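The goalkeeper of Brondau's second team came to the clubhouse straight from training and asked that his name be left out. He has played two league matches this season and let in two goals, both from corners.

"The first one I should have punched," he said. "I came for it, stopped halfway, and by then their center back had a free header. The second was a good delivery. I've watched it back and I'd stay on my line again."

He joined from Namine in June, after three seasons as a backup there. Brondau offered him games with the second team and a place on the first-team bench for cup matches.
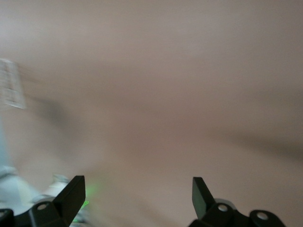

Grabowska wrote under our preview of the Soltus match that a keeper who kicks that short will be pressed all afternoon. He had read the comment and mostly agreed with it.

"My left foot is the problem. Teams know it now. They send the striker around to my right side and wait. So we've changed it, and the full back drops deeper to give me the easy pass."

The visit to Soltus is on Sun 6 November. The ground holds 3000 and the pitch is narrow, so he expects long throws as well as corners. Last season's meeting drew 538 people. 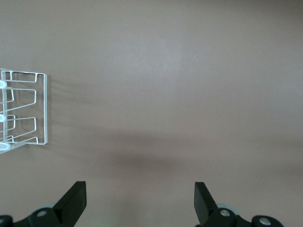 2 min read

Training has been adjusted for it. The keepers now spend the last part of each session on crosses, with players told to stand in front of them and block the way out.

"You get knocked about a bit. I don't mind that. What I want is to make the decision early and then go through with it, even if it's the wrong one."

Asked if he expects to start in the cup, he said the coach hasn't told him and he hasn't asked. His contract runs to the end of next season.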